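Folding notebook, Disberg bench
May, started 9.40

Carrying on with padded outerwear. Yesterday's page covered the thin cotton tops and I have nothing to add to it except that the inside-out ones should be logged under their own heading. Colleagues at Dovance have asked for the same.

Running total in the log before this morning: 1,182 folds, all garments. Padded jackets are a small part of that and the worst part. They take longer, they spring back, and the written method (Liew sheet, second version) was plainly drafted with a flat shirt in mind. It says "bring each side to the centre line and smooth". A quilted jacket has no centre line once the front is folded over on itself, and smoothing it only moves the air along to the next row of stitching.

Method for today, so that it can be repeated:

Jacket on its back, neckline away from you.
Front fastened or at least overlapped.
Sleeves in across the body, one then the other.
Press from the hem towards the neck with the flat of the hand.
Fold the hem up to the chest.
Turn the sides in if the shape still needs it.
Leave for 5 minutes, then look at it again before writing anything down.

Pressing from the neck down was tried first and is no good. The air goes to the hem and the bottom fold then stands up by itself. From the hem up it has the neck opening to leave by.

Surface matters more than I had allowed for. On the bare table the lining slides and the whole parcel drifts while you are working on the second side. On a bed with a blanket over the sheet it stays where it is put, but the blanket gives under the hand and you can't press nearly as hard. I would still take the blanket. A patterned one makes the edge of a pale jacket easy to find, and plain beige does not.

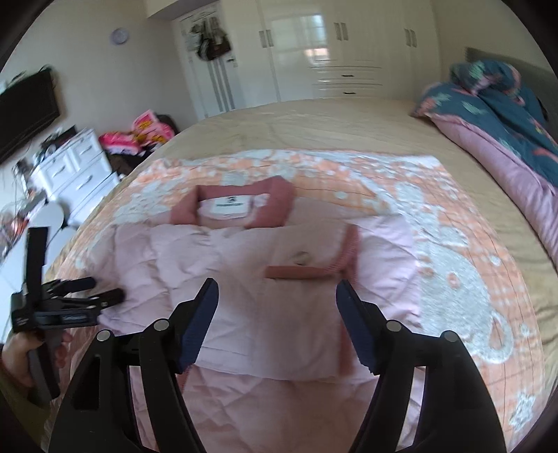 Collars remain unsolved. A soft collar can be laid flat and will stay flat under the next layer. A stiffer one wants to stand, and if you force one side down the other comes up. For the pink quilted jacket I have written "collar open" in the log and left the shape score blank. Suggest we score the body and the collar separately from now on. At present a good body fold with a bad collar gets the same mark as a poor fold all round, and that tells us nothing when we read it back.

Snaps: fasten before folding where possible. A loose front flap catches on the hand and drags out of line. Zips have been less trouble, though the pull should be tucked in or it marks the layer on top.

Times. Three jackets done by 11.15, each folded 5 times. The first fold of any jacket is always the slow one. By the third the creases are there already and it more or less goes where it went before, so the later times flatter the method. Shake out fully between folds and hang for a bit if there is a hook free. I did not do this for the first jacket and have marked its times with a cross.

To do:
Copy the new order of steps on to the Liew sheet and mark it third version.
Ask Prurarbridge whether their sheet has a line for collars.
Find a second blanket, thinner, to compare.
Children's coats with hoods still not started.

Stopped 12.20. Bed left made up for the afternoon, log sheet in the tray.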